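Student Robotics Club Sarus to Show Its Laundry Project in March

The Sarus robotics club, which meets in the workshop of the Ververidis technical school, will present its laundry project to parents and local companies in March. The project is called Gunar. Its goal is to teach a robot arm how to spread and fold everyday clothes.

The students began with work by hand. Each member learns to use a pair of hand-held grippers and repeats the same task many times, in a normal bedroom and with normal clothes. Until now the club has collected 503 recordings, and it wants to reach 700 before the presentation.
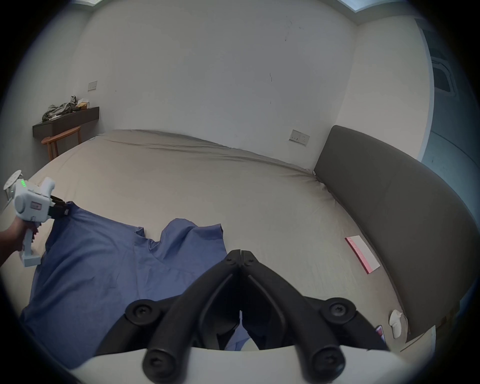
"Cloth is difficult because it never lies the same way two times," said Oratile Sibiya, team leader of Gunar. "In the first week we were slow and a little angry. Now we talk much less and we record more."

The club has 40 members between 14 and 18 years old. Mpho Mahlangu and Rodel Bañez check the recordings after school and remove the ones which are not usable - a job that takes most of their afternoons.

The company Winelent supports the club with parts and with a place for testing. "The students ask very good questions, and they write down their mistakes," said Sylvie Bergeron of Winelent.

Entry to the presentation is free. Doors open at 4 p.m. Schools that wish to bring a group are asked to contact Sipho Ngcobo, club teacher, at the Ververidis school office.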